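# 閉じた運動連鎖をどう解くか ― Demovの双腕制御ソフトウェア

Demovで双腕マニピュレーションの制御系を担当するJoscha Stüber氏に、動作計画ライブラリ「Folby」の現行版について聞いた。話の大半は、二本の腕が一つの剛体を同時に把持したときの扱いに費やされた。

「片腕ずつなら、計画は昔からある問題です。両手が同じ板金部品をつかんだ時点で運動連鎖が閉じ、両腕の関節角は独立に選べなくなります。位置の誤差は、そのまま内力になって部品にかかります」

Folbyの初期版は左右を別々に計画し、時刻だけを同期させていた。Stüber氏によれば、軌道の時刻同期は十分な精度で取れていたが、把持点の推定誤差が残った。樹脂部品ではたわみに吸収され、問題として見えにくい。金属のブラケットに替えると、指先の滑りと電流値の上昇として現れた。

2月に書き直した版では、部品側の座標系を主とし、両手先の目標を部品からの相対姿勢として与える。計画器は部品の軌道を探索し、各点で両腕の逆運動学を解く。どちらかに解がなければその点は棄却する。

「探索空間の次元は下がりますが、一点あたりの計算は重くなります。いまの打ち切りは30ミリ秒です。超えたら直前の部品姿勢で保持し、再計画に入ります」

実行時には相対姿勢の誤差にアドミタンス制御をかけている。剛性は並進と回転で別に設定する。回転側を硬くしすぎると発振するという。原因は通信遅延で、左右のコントローラの時刻差が7ミリ秒を超えると、閉ループの位相余裕がほぼなくなる。現在はこの値を監視し、超過した時点で剛性を段階的に落とす。

認識側は「Maillard」と呼ぶ別プロセスが受け持つ。把持後の部品姿勢を推定し直し、計画器に渡す役割である。スリットの並んだ部品は難しい、とStüber氏は言う。

「同じ形の縦溝が一列に続くと、位置合わせは溝一本分ずれた解に落ちます。残差だけ見ると、正解とほとんど区別がつきません。端にある丸穴のような、繰り返さない特徴に重みを置くしかない。そこが隠れているときは推定を更新せず、手先の運動学から出した値を使います」

卓上の物体については、把持対象以外をすべて障害物とみなし、凸包に余裕を足して登録する。種類の判別はしない。透明な物体は深度が欠けるため、カラー画像の輪郭から柱状の領域を立てて補っている。余裕を取りすぎると通れる経路まで消えるが、この量の自動調整は未実装だという。

ケーブルも計画には入っていない。グリッパから出るケーブルが腕の外側でどう垂れるかはモデル化しておらず、手首の回転範囲を狭めることで対処している。「可動域を捨てているわけで、きれいな解法とは言えません。ただ、線状の柔軟物を毎周期シミュレートする予算はありません」

ログの再生と比較には「Bretus」を使う。計画、認識、関節指令を一つの時間軸に並べ、任意の時刻から計画器だけを再実行できる。回帰試験に登録された記録は2774件で、変更のたびに全件を流す。現行版で旧版より結果が悪くなるものは19件ある。ほとんどは両肘が体幹側に寄った姿勢で、逆運動学の解の枝が途中で切り替わる場合だと説明した。

「枝の切り替えを禁止すれば件数は減ります。代わりに、別の記録で経路が見つからなくなります。切り替えにコストを付ける方式を試していますが、重みの決め方に根拠がまだない」

次の版では、把持したまま片手だけを持ち替える動作に対応する予定である。連鎖が開く瞬間の力の引き継ぎが論点になる。公開時期は聞いたが、答えは得られなかった。 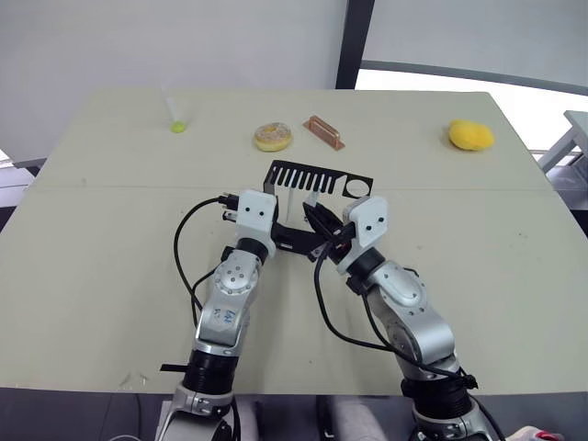
最終更新:2026年5月7日

更新内容:打ち切り時間の説明を、Stüber氏の指摘により修正した。超過時の動作は「停止」ではなく「保持と再計画」である。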